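Flandum art guild board: fall show entry fee
Posted by Ebony Nepia, 7 June 2023

The fall members' show at the Herero hall is going to charge by the piece this year instead of one flat fee. It's $9 each, limit of 4. Last year I paid $20 and hung three paintings, so I come out behind. Did anyone else get the letter?
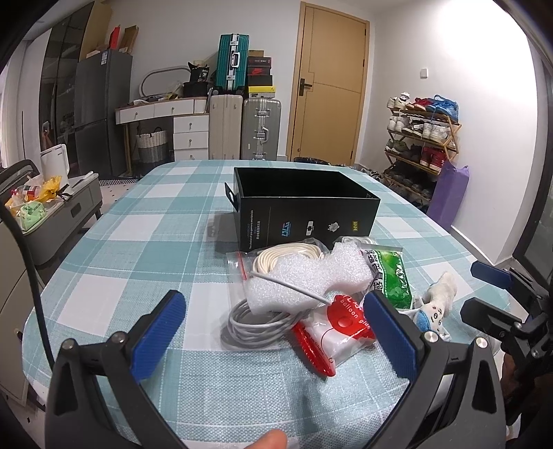 The letter also says work has to be wired and ready to hang, no sawtooth hangers. I don't mind that part. I do mind finding out after I framed everything in March.

hapeta_prints
I got it. I only ever enter one print, so I save money. The flat fee was never fair to people with one piece.

Ebony Nepia
Fair for you maybe. The guild had $3,201 in the bank at the last meeting. Why raise it at all?
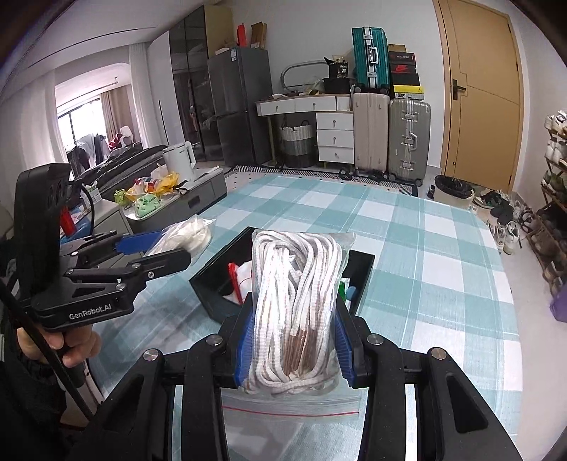 Josesero wrote back that the hall rent went up by $400 and it has to come from somewhere. I'd still rather pay it in dues.

hapeta_prints
Dues would hit the members who don't show. I disagree with that.

Comments (2)

claywheel: Does the limit include small sculpture?

inkpot: Yes, I asked. Drop-off is at the side door.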